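I get the same handful of emails every summer, usually from people who've just bought a place out our way and found out at settlement that there's no mains water. So I've put my answers in one spot. I'm Indira Chowdary, I live on a few acres outside Pullthorpe, and we've been on tank water for 13 years. I'm not a plumber! Ask a plumber about plumber things.

## The basics

**Do you really drink it?**

Yep, every day, and so do the kids and the dog. Rainwater off a clean metal roof tastes lovely once you're used to it, and now I can't stand the town water at my sister's place in Ganuston (it's like licking a swimming pool). We do filter the kitchen tap. If anyone in your house is very young, pregnant or has a dodgy immune system, have a chat to your GP and read what your state health department says before you go by me.

**How much water do you use?**

We try to stay under 200 litres a day for the whole house, not counting the garden. In a wet winter I stop caring and have a bath. By February I'm standing over teenagers with an egg timer.

**How do you know how much is left?**

I knock on the side of the tank and listen for where the sound changes. You can buy gauges, and we had a float one for a while until it got stuck on half full, which was a cheerful little lie that cost us a weekend of bucket washing. Knocking is free. Early morning works too: on a humid day you'll often see a line of condensation on the outside where the water level sits.

## In the bathroom

**Where does all the water go?**

Showers, mostly, then the washing machine, then the loo. The basin is a smaller drinker than people think, but it's the one everyone leaves running while they brush their teeth and stare into space. I've nagged my lot about it for years with mixed success. 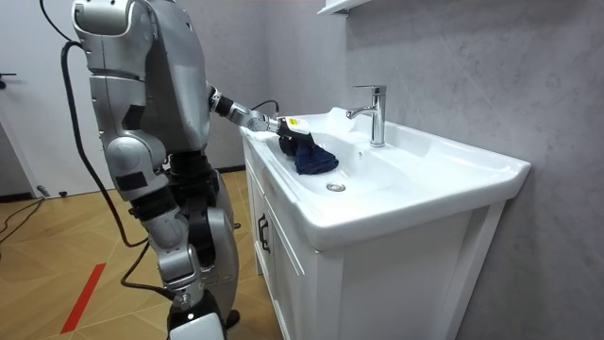
*White vanity with the deep basin.*

**Is it worth changing the taps?**

I'd start with the aerator, the little screw-in bit at the end of the spout. They're cheap and most of them come off by hand or with a cloth and a spanner. Take the old one to the hardware shop with you so you get the right thread. I didn't, and made the forty-minute drive twice. Ask for a low-flow one and clean it out every few months, because tank sediment loves to sit in there and you'll think your pump's dying.

**Why is my water brown all of a sudden?**

It's usually one of two things: leaf tannins after the first decent rain in ages, or your tank's got low and you're drawing off the sludge. Tannin water looks like weak tea. It's a pain for whites, so hold off on the sheets. If it smells like rotten eggs, that's a different matter and you want someone to look at the tank, especially if you've got pipes that run underground and hold water between rains.
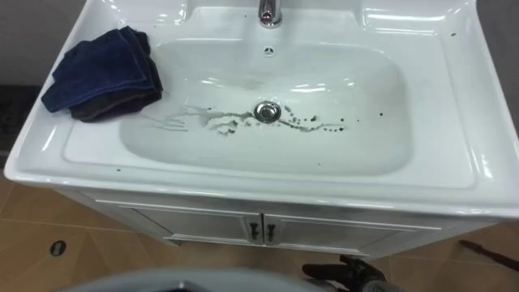

**How often should a rainwater tank be cleaned out?**

Every few years suits most households, though I'd check the sludge at the bottom once a year and go by that. We get a bloke with a vacuum rig who does it without emptying the tank, and it's worth every cent. Please don't climb in yourself. Tanks are confined spaces and people die in them.

**Can I put bleach down the drains if I'm on septic?**

A splash of it now and then won't wreck anything, but don't make a habit of it. Your septic runs on bacteria and bleach is rotten for them. I do bicarb and vinegar in the basin (mostly for the fizz, I'll admit), then a kettle of hot water that's been left to cool a bit, and I pull the hair out of the plughole with a bit of bent wire. Glamorous stuff.

**What do you clean the basin with?**

Dish soap and a soft cloth. For the ring that tannins leave on white ceramic, a paste of bicarb and water, leave it while you have a cuppa, then rub and rinse. Skip the scourer. Don't forget the overflow hole either! Gunk builds up behind it and pongs something fierce in warm weather. An old bottle brush gets most of the way in.

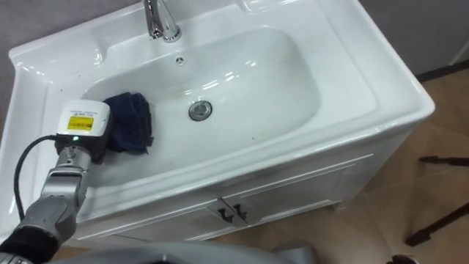
*Chrome tap, with the overflow and the drain below it.*

## Pumps and filters

**What happens when the power goes out?**

No power, no pump, no water. It catches every newcomer once. We keep a few jerry cans of drinking water in the laundry, and if there's a storm warning I fill the bath so we can bucket-flush the toilet. Some of the neighbours have a small header tank up on a stand, so they get a sad trickle by gravity, and a sad trickle is a great deal better than nothing on day two.

**Which filter have you got?**

A Devadiga under-sink one in the kitchen, two cartridges. I've been happy with it. The cartridges are fiddly the first time and you will get a wet sleeve. I write the date on each one in texta when it goes in, otherwise I'd never remember.

**My pump keeps clicking on and off at night. Ghost?**

Leak! Nine times out of ten it's the toilet cistern letting a bit past the seal. Put a few drops of food colouring in the cistern, don't flush, go and watch telly, and have a look in the bowl later. If there's colour in it, you need a new seal. Do check your taps as well. A drip you can sleep through will still empty a tank by the end of summer if you give it long enough.

## Running low

**When do you order a load?**

Earlier than you want to. I ring when we're down to 2,000 litres, and in a dry year I'd ring before that. Groddale do our carting and they're terrific, but by January the wait stretches out and they can't magic up another truck. Book for a Thursday if you can, as that's when they're over our side of the ridge.

**Can the truck get up my driveway?**

Go out and look up. It's hardly ever the surface that's the trouble, it's the low branches. Ours needed a serious haircut the first year. They'll also want to know how far it is from where they park to the tank inlet, so measure it before you phone.

**What do you do about visitors?**

I love having people stay but city friends can go through water like it's Niagara. There's a note on the bathroom door with 3 rules: short showers, tap off while you brush, and if it's yellow let it mellow. My mother-in-law ignores the last one and I've decided to let her.

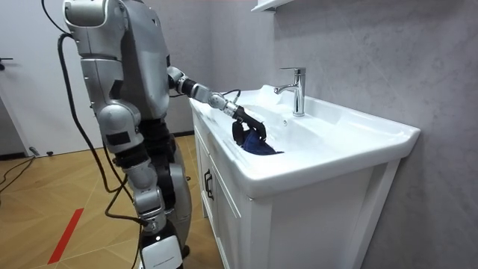 *The same bathroom, basin to the right.*

**Would you go back to town water?**

Not for quids. Ask me again in a dry February, though, when I'm carting washing-up water out to the lemon tree.

**Can I email you something that isn't on here?**

Of course, but I'm slow in July when the lambs are coming. If your tank's empty right now, ring the carter first and me second.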